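Grarier Finanzas Domésticas
Boletín, 18/01/2021

Fondo de reserva para el hogar: criterios de dotación

Varios lectores preguntan qué importe conviene mantener en la cuenta de reserva cuando la vivienda es propia y la economía es compartida. El método que aplica Inese Rebane en sus hojas de cálculo parte del gasto fijo mensual: suministros, comunidad, seguros y alimentación. Quedan fuera el ocio y las compras aplazables. La cifra resultante se multiplica por 6 y se revisa en mayo, una vez conocidos los recibos de invierno.

El importe no debe mezclarse con el saldo corriente. Una segunda cuenta, sin tarjeta asociada y con transferencia programada el día de cobro, evita la mayor parte de las disposiciones no previstas.

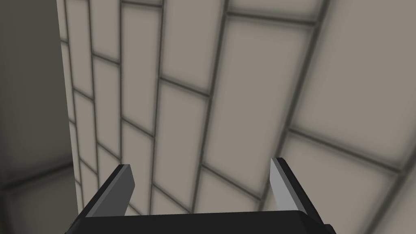
La partida de mantenimiento se calcula por separado. En el ejemplo de Maarja Jankauskaitė, el hogar aporta 43 euros al mes a una subcuenta que solo admite cargos por reparaciones, con un tope de 2000. Alcanzado el tope, la aportación pasa a la reserva general. Las superficies de vida larga, como una pared alicatada, se anotan con plazo propio y no consumen dotación anual; la pintura y las juntas de silicona, sí. Los electrodomésticos se amortizan uno a uno, por su precio de reposición.

Si los dos miembros de la pareja tienen ingresos distintos, la aportación puede ser proporcional. Conviene dejar el porcentaje por escrito y recalcularlo solo cuando varíe alguno de los salarios.

La plantilla Luta, versión 17, incorpora ya ambas subcuentas. Los usuarios de la versión anterior deben exportar los movimientos antes de actualizar.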